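Visit to the Rilau open lab, 2/25/23
Notes by Jordan Nuttall

I went to Rilau to find out whether a machine can clear a table yet. Our canteen at Ostermann turns over a lot of crockery, and every year somebody asks me if there is a robot for it. I write the purchasing reports, so I get the question. The lab runs visits twice a year, in February and August, and this one was for people from kitchens, shops and care homes.

Registration was slow. There was coffee in the corridor and a folder with a site map, which had the old building numbers on it. We were put into groups. Mine was led by Frauke Stöcker, who runs the manipulation work, and it included Rainer Wegener from a bakery chain and Bautista Lucero, who manages a residential home.

The first stop was shelf stocking. A wheeled unit called Lovmont takes boxed goods from a cart and puts them on a shelf. It did this well as long as the boxes were square to the edge. One box had a dented corner and it stopped and waited for a person. Rainer asked how often that happens. Stöcker said it depends on the supplier, and that soft bags are still a different problem from boxes. He sells mostly soft bags, so he lost interest at that point.

The second stop was towel folding. I will keep this short. It folds a towel. It took 4 minutes to do one, and the result was fine. Bautista's laundry staff would have done the whole basket in that time, and he said so. The reply was that speed comes last and they are working on not dropping things first.

Tableware was the part I had come for. The bench was set up for spoons and bowls, and most of our questions were about the spoons. A soup spoon sits low, so the fingers have to come down nearly to the tabletop without pressing into it. The glaze is smooth, and if the grip closes off center the handle can turn. Stöcker's view was that a thick mug is easy, a plate is harder than people expect, and small flatware is where most kitchen demonstrations fall apart.

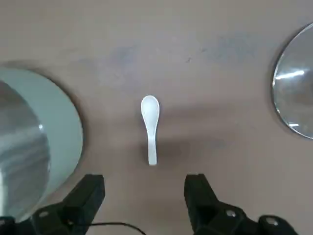 White soup spoon between the gripper fingertips, with steel bowls on either side.

Shiny metal came up as well. Reflections on a steel bowl can confuse the system about where the rim is, and the lighting over the bench is kept soft for that reason. I asked what happens under the strip lights we have at Ostermann. They have not tested it. I wrote that down as a no for now.

Jana Brinkmann gave the talk after lunch. She looks after the trial records, and her log for the tableware bench had reached 1184 attempts. She did not give a success rate for all of them together, as the early ones used a different gripper and she thought a single figure would mislead. She did sort the failures for us. The most common is a poor approach, where the fingers arrive at a slight angle and push the item along the table. Next is a grip that slips on the way up. Breakage is rare, mostly because everything moves slowly.

In the question session Bautista asked whether it could take dishes off a table with people still sitting at it. The answer was no, and it is not planned. Somebody behind me asked about food residue. They work with clean items at present. For a canteen that leaves out the main part of the job.

Costs were not discussed in any detail. A firm called Stakness had a stand in the foyer and was offering to quote for shelf systems, with a minimum order of 3 units. Their brochure has nothing on kitchens.

My recommendation to Ostermann is to leave table clearing alone and look at the box handling for the dry store, where the goods are regular and the floor is level. I have asked Brinkmann to send the slides. Lunch was soup and bread, and the trays went back on a rack that we loaded ourselves.

Parking is behind the east building and the barrier takes coins only. The next visit is in August and registration is through the Rilau front office.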